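Please let me repair my suitcase

When I moved to this country I brought one suitcase, and eleven years later I still have it. The zip has been changed once and one wheel came from another suitcase. People at work laugh a little when I arrive with it at the airport, but it closes and it rolls, and I do not ask more from it.

Last December the second wheel broke. I wrote to the maker, Kedico, and asked for a new one. The answer was very polite. They do not sell wheels, but they could offer me a discount on a new suitcase. I wrote again and explained that I did not want a new suitcase. The second answer was the same as the first, only with another name under it.

I think this is a strange way to treat things, and also people. A wheel is a small piece of plastic with two screws. For this piece I should throw away the shell, the lining, the handle and the lock, and all of them are in good order. The cheapest new one in the shop was 92 dollars. A wheel from an old case at the second-hand market cost me four, and I put it on at the kitchen table on a Monday evening.

My neighbour Rüdiger Mühlbauer does not agree with me. He worked in retail for many years and he says that customers get what they pay for. If they wanted parts, they would pay more at the beginning, and they do not. I believe he is partly right. I have also bought cheap things and I knew they were cheap. But I do not remember a time when the shop asked me. On the label I can read the weight, the colour and the volume in litres. I cannot read if there will be a spare handle in five years. 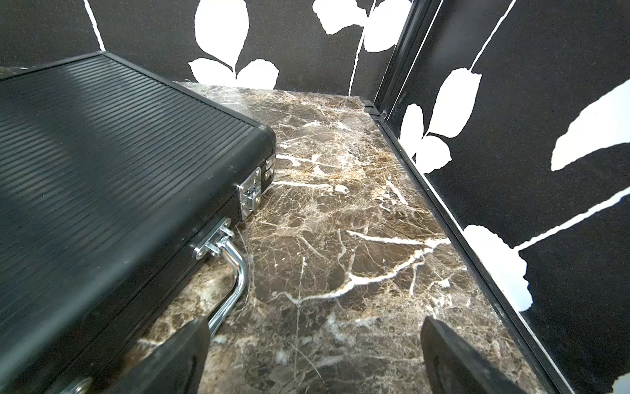
So my wish is a modest one. I do not ask for a law that every object must live forever. I ask for one line on the label: which parts can be bought, and for how long. Then Rüdiger can have his cheap suitcase, and I can have mine, and both of us know what we are paying for.

There is a second thing, and it is harder to put on a label. We are losing the people who know how to do this work. Märta Hägglund had a small repair shop near the station until she retired. She stitched handles, changed locks and sometimes told you that your bag was not worth the money. In her place there is now a shop for telephone covers. I asked her if she had tried to find a younger person to take over. She had tried for two years. The rent was 900 dollars a month when she started and much more at the end, and no young person could live from what was left.

I would have paid her double for the wheel. I never told her so while the shop was open, and I am sorry about that.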